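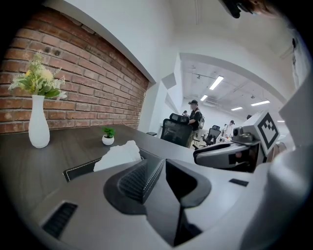

Fig. 5. Desk against the brick wall, vase at the left end.

5. Picking a spot for your Lustico shelf speaker

I've set up more of these than I can remember, and the spot matters more than any setting in the app. Brick bounces sound around a lot, so if you've got a bare wall like mine, take your time with this part.

1. Put the speaker on the desk with its back to the wall and leave a hand's width of space behind it.

2. Plug in the power cord first, then the audio cable. The light blinks white for a bit – let it finish.

3. Play something with a lot of talking in it. I use an old radio show, but any podcast will do.

4. Sit where you normally sit and listen. If voices sound boomy, slide the speaker forward an inch and try again.

5. Once you're happy, hold the round button until you hear two beeps. That saves the room setting (it goes into slot 1 unless you pick another).

Note: Moved the desk? Do steps 3 to 5 over again. I skipped this in February and spent a whole evening blaming the cable.

Caution: Keep water away from the top vents, and unplug the cord before you water any plants nearby.

If you get error 614, turn to section 7. Kirsty Katene wrote that one and she explains it way better than I can!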